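Aubergine and the oval plate, notes as I go
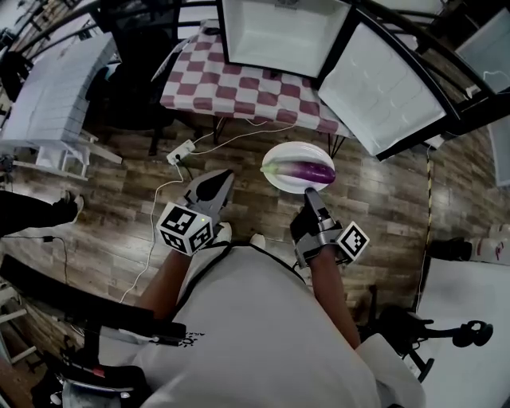 Wadthorpe, December

Right, back on the floor again with the white oval plate and the one aubergine. I keep meaning to do all the veg on the table like a civilised person, but the checked cloth rucks up under anything with a flat bottom and then you spend the whole session smoothing it out. So: plate on the floor, a little way out from the table, grippers in both hands, get on with it.

The aubergine is a funny one. It's so glossy that you expect it to slide, and then the stem end is all pale green and whitish and behaves like a different object altogether. I've been setting it down with the stem pointing left, which suits my right hand. If you come at the plate from the right with the stem facing you, you end up chasing it round the rim (ask me how I know!). I'd like whoever picks this up next to do a run with the stem on the right as well, just so we've got it both ways.

About the plate. The oval is much nicer than the round one from the Pumska set, because the fat end of the aubergine has somewhere to sit. The rim is the bit to practise. I touch the rim first, settle, then go for whatever I'm after, and I think that's a better habit than swooping in from above. Does mean I'm leaning a long way forward though, and my back was grumbling by four o'clock. A kneeling mat would be lovely. Somebody had one in the Flurkance cupboard at one point, blue, foam, smelt of tyres.

Weighed the aubergine while I was at it: 482 g on the kitchen scale. That's heavier than the last one and I fancy it's a better size for the plate. It'll go soft in a few days so don't get attached. I'd buy the next from the same shop, they seem to get the firm ones in.

The white boxes are still on the table and I haven't decided where they live. An open one makes a decent place to drop things when you're done, except that it's too tall to reach into from down here, so in practice you stand up every time. There's another stack over on the left. If we could shift the table ones across to join them we'd have the whole cloth free, which might persuade me to give the table another go (with clips on the corners this time).

Mind the floor! Power strip is just left of the plate with its white cables wandering off both ways, and the yellow and black one goes down the right-hand side. I've got used to stepping between them but it's a narrow bit to work in. Would tape the white ones down if I could find the tape. It isn't in the Safavi drawer, I looked twice.

Running tally in the front of the book now says 1,472 for the veg, and I make it 2,117 with the crockery added in. Someone check my sums please, I did them on the back of a receipt.

To do: more aubergines, corner clips, tape, try the plate turned longways. Also a lemon, maybe.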